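Who Speaks at Council? Public Comment and the Clornside Banner Policy
Student project report, Local Government and Society
Uzma Satti, Ziad Khasawneh, Burgi Widmer
Supervisor: Mirjam Imhof
Submitted October 10, 2026

1. Background

In September the Clornside town council voted on a new policy for banners and signs on town property. Until then, requests to hang a banner over Main Street or outside the library went to the clerk, who approved or refused them under a short set of guidelines. The new policy moves the decision to the full council and limits each banner to 15 days. It also says that banners must relate to an event open to all residents.

The policy drew more public comment than anything else on the agenda that month. Our group wanted to find out who took part, how they heard about the vote and whether they thought their comments had been read. We did not set out to judge the policy itself, and the three of us do not agree on it.

2. How we worked

We used three sources: the written comments in the council's public packet, the recording of the meeting, and interviews with six residents. The packet is a single long file and the comments are not in date order. Burgi sorted them by hand into support, opposition and other. Comments that asked a question without taking a side went under other.

Interviews were done in person or by phone and lasted no more than 15 minutes. Everyone was asked the same opening questions and could then talk about whatever they liked. We took notes and did not record. Two people asked to see our notes before we used them, and both made small corrections.

Ziad kept the shared folder and typed up the notes in the project room on the second floor. 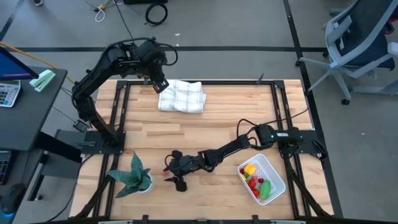
Table with two robot arms and a folded towel.

We had planned to send a short survey through the neighborhood newsletter as well. The newsletter comes out once a month and we missed the deadline, so the survey was dropped. Mirjam Imhof suggested putting the extra time into the meeting recording, and we did that.

3. The town and the meeting

Clornside has 2140 registered voters. The council has six members and a chair, who votes only to break a tie. Regular meetings are held in the town hall basement and start in the early evening. Speakers get three minutes each and must sign up on a sheet by the door before the meeting opens.

Several speakers at the September meeting said they had not known about the sheet. The chair let them speak at the end, after the vote had been taken. This is within the rules, but it came up in nearly all our interviews. One resident called it "talking to the coats," as people were already getting ready to leave.

4. What we found

Most written comments opposed the change. The most common objection was delay: a request made just after one meeting might wait a month for the next. Small clubs were worried about this, more so than businesses. Supporters mostly wrote about fairness and said one person in an office should not decide what hangs over a public street.
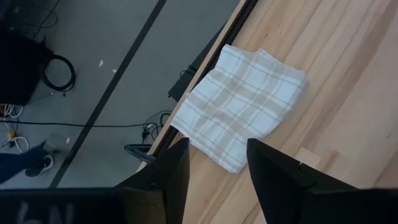

The spoken comments were more mixed. People who came to the meeting tended to talk about past cases, mainly a refused banner for a food drive. Gunnel Rustad, who organized that drive, told us she would have preferred a written list of reasons for refusal over any change in who decides. Her letter is in the packet, but the minutes list it only as "received."

Interviewees heard about the vote from neighbors or from a notice in the library window. None of them had seen it on the town website. When we checked, the agenda was posted there – under "Documents," then "Archive," then the year.

5. Limits

Six interviews is a small number. All six people had an opinion on the policy before we called, and we did not reach anyone who knew nothing about it. The sorting was done by one person and checked by another, and we disagreed on three comments, which we moved to other.

6. Suggestions

The sign-up sheet should stay open until the public comment period begins. The agenda should be linked from the front page of the town website. Written comments could be listed in the minutes with one line each on what they ask for. We have sent this report to the clerk's office and will add any reply to the project page.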